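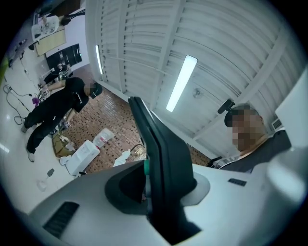 Slatted ceiling, second round of notes

The workroom in Hundbridge has a white slatted ceiling with a beam across it and two fluorescent tubes. I sit under it for most of the working day, and since March I have been keeping notes on the light, mainly to settle whether the second tube was worth the trouble of wiring in.

Readings first. With the centre tube alone, the bench gave 310 lux at the near end and a good deal less by the left wall. With both tubes on, the near end hardly changed and the wall end came up to something I can read a ruler by. The meter is an old Stikberg and I would not trust the last digit.

The tubes are both 3000 K. I tried a cooler pair for a fortnight and took them out again – the white slats throw a lot of light back down, and the whole room went faintly blue. The warmer pair cost 12 pounds each from Meinecke, delivered.

Cleaning the slats is the real job. Dust settles on the upper faces where it can't be seen from a chair, then drops in strips when a door bangs. A dry microfibre cloth folded over a flat stick does it. Damp cloths leave tide marks at the joints. I work along the length of each slat and stop at the beam, then move the steps and start again on the other side. The full ceiling takes me around 55 minutes, excluding the time spent covering the bench.

Two other points from this round:

The cover on the small air vent near the beam unclips from the bottom edge. I had been pulling at the top for months. It washes in the sink and must be fully dry before it goes back.

One slat by the left wall had come off its clip. The Skelia clips I had in the drawer are a shade too narrow, so I opened one out with pliers. It holds, with a slight rattle when the door is shut hard. I have ordered the correct size, part 1385, and will fit it when the steps are next out.

Still to do: a proper set of readings after dark with the blind down, at the same points along the bench.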